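The Handen Crossing (novel)

The Handen Crossing is a novel by the Slovak-born writer Norbert Gajdoš, first published by Plomcombe Press. It is his third novel and the first he wrote in English.
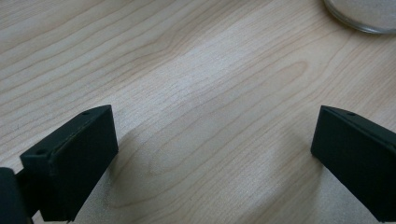 The book follows Tomas Coelho, a retired ferry pilot, as he travels back to the island of Handen to settle the estate of a brother he has not seen in decades. The first edition ran to 491 pages. A revised edition, which restored a chapter removed before publication, has 508.

Plot

The novel is divided into two parts of unequal length. In the first, Coelho arrives on Handen in early May and takes a room above the harbor office. He finds that his brother's house has been promised to three different people, each of whom holds a signed letter. Much of this part is taken up by his visits to the claimants, during which he is mistaken several times for the dead man and gradually stops correcting the error.

The second part is told by Ines, the daughter of one of the claimants. She describes the same weeks from the other side of the harbor and contradicts Coelho on several points, including the date of the funeral and the contents of the third letter. The novel ends with the ferry's last crossing of the season. Whether Coelho is on board is left unstated.

Composition

Gajdoš began the book in Gremstead, where he taught evening classes in translation. Early drafts were written in Slovak and set on a river. According to his editor, Celeste Aguiar, the move to an island came only after the second part had been drafted, and it required most of the first to be written again. The chapter known as "The Inventory" was cut at a late stage - a decision Gajdoš later said he regretted - and 60 pages of related notes were also set aside.

Style

The narration of the first part is in the third person and uses long sentences with frequent interruptions by an unnamed "we," who claims to have known the Coelho family. The second part is plain by comparison. Critics have disagreed on whether Ines is herself part of the "we." Vitória Bragança argued in an essay on the novel that the two voices share too many turns of phrase for the likeness to be accidental. Svatopluk Říha, who translated the book into Czech, treated them as separate and gave each a distinct vocabulary.

Reception

Reviews of the first edition were mixed. Several praised the portrait of the harbor and its quarrels, while others found the opening slow. The funeral chapter, at almost 135 pages, drew the most complaint. The revised edition was received more warmly, and the restored chapter is now generally regarded as necessary to the ending.

Adaptation

A radio version in four episodes was written by Nuno Meireles. It omits the harbor office and gives the narration entirely to Ines.

See also: Norbert Gajdoš; Plomcombe Press; Island settings in fiction

Last revised 2019-04-24 | Contact the editors | Copyright and reuse | Back to top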